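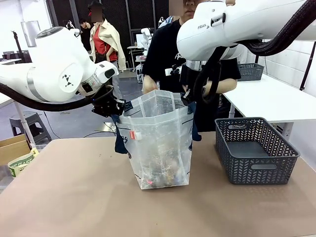 Bag handling at the two-arm station, with a staff member at the table.

To: Virance shared-cell list
Date: 24 January 2024
Subject: Re: Hands near the bag, section 3 of the cell rules

The Dauda site wrote:
> Section 3 says that staff must stay behind the table line while
> the arms are live. Our staff sometimes need to steady a bag by
> hand. Is this a breach, and does the rule also cover visitors?

Members are advised that section 3 remains in force. A person may reach across the table line only when both arms are in hold mode and a second member of staff is at the stop button. The reach must be entered on form 21 before the next run.

Visitors are covered. They are to remain outside the floor marking at all times, including during setup.

The Puma and Zimemau sites have asked that cables be added to the daily check. This request is accepted. Cables on the arms and on the floor are to be inspected before power is applied, and any item left in a walkway is to be removed.

The revised text will be issued as version 2 in August. Until then, please continue to use the current version.

Virance Cell Safety Office
Room 101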